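Workshop > Robot Arms > Troubleshooting > Gripper won't let go

Print this page | E-mail this page

My gripper kept stalling on thin objects, and how I fixed it

If your arm closes on something skinny, holds it nicely for a bit and then drops dead with an overload fault, I feel your pain! I lost most of a weekend to this on my Tonodgate pair, and I blamed the wrong thing the whole time (the cables, if you must know).

The trouble was my close command. I'd told the gripper to shut all the way, and with a marker between the fingers it can't. So the motor just sits there pushing, getting hotter, until the Stikon controller gives up and cuts torque on the whole arm. Mine came down on the mat with a thump I could hear from the kitchen.

First, make it safe. Put one hand under the forearm before you cut power, and keep your fingers out of the gripper. Unplug the supply and wait for the motor to cool. Mine was too hot to touch, so don't go poking at it to find out.

Now check for the fault. Power up with nothing in the gripper and open and close it a few times. If it runs fine empty and only trips when it's holding something, you've got what I had. If it trips empty too, look for a bent finger or a cable snagging at the wrist and sort that out first.

Next, open the gripper settings and find the current limit. Mine was set at 700, way too high for holding a pen. I dropped it to 116 and worked up from there in little steps until the marker stopped slipping. Write your old number down before you touch it!

Then set a hold timeout. I went with 22 seconds, and after that the gripper eases off and the arm stays up. Save to the controller, too. I forgot once and had to do it all over again.

Last, test with something light that you don't mind dropping. I use markers and a little plastic basket, one arm at a time, with the other one parked open and clear of it. 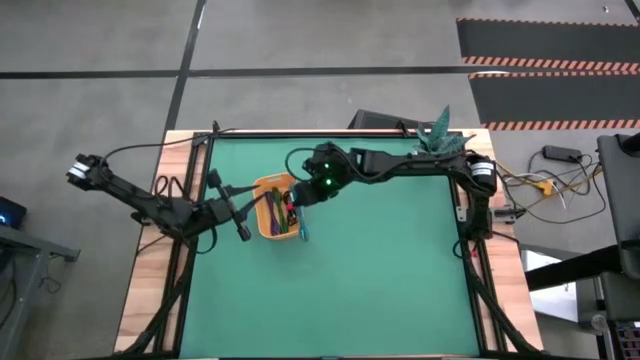
Right gripper on the blue marker, left one open beside the basket.

Run 3 pickups with the new limit and check the motor temperature readout after each one. If it keeps climbing, go back and lower the limit again before you try anything heavier.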